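**Risbridge Lighting and Fixtures Working Group, minutes, April**

Start 2:00 p.m. Chair: T. Kao. Notes: H. Tsao. Apologies: Erness site.

**1. Previous minutes**
Accepted with one correction: the Verow lease runs to 2037.

**2. Hall lighting, Yau building**
- Fixture count confirmed at 12. Existing drivers are out of warranty.
- Quote received for 2240, excluding wiring. Kao to ask whether disposal is included.
- Target level on work surfaces stays at 300 lux. Readings near the north door fell short; to be repeated with the blinds closed.

**3. Dimming**
Tsao reported flicker at the lowest setting on two circuits. Agreed to fix the lower limit in the controller until the drivers are replaced.

**4. Glare**
Matte diffusers preferred over louvers. Kao to get samples in both sizes.

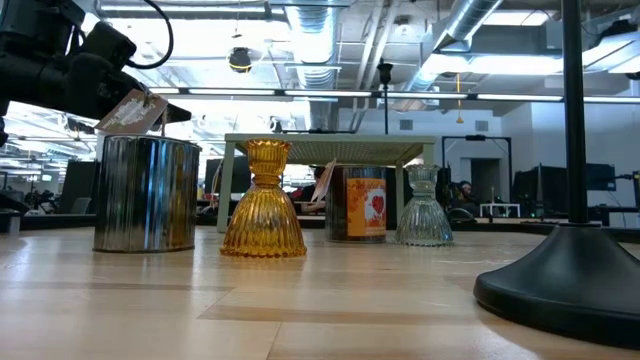
*Item 4: overhead light reflected on a glossy wooden tabletop.*

**5. Any other business**
Spare lamp stock moves to Erness. Key list to be updated.

Closed 3:10 p.m. Next meeting in the same room.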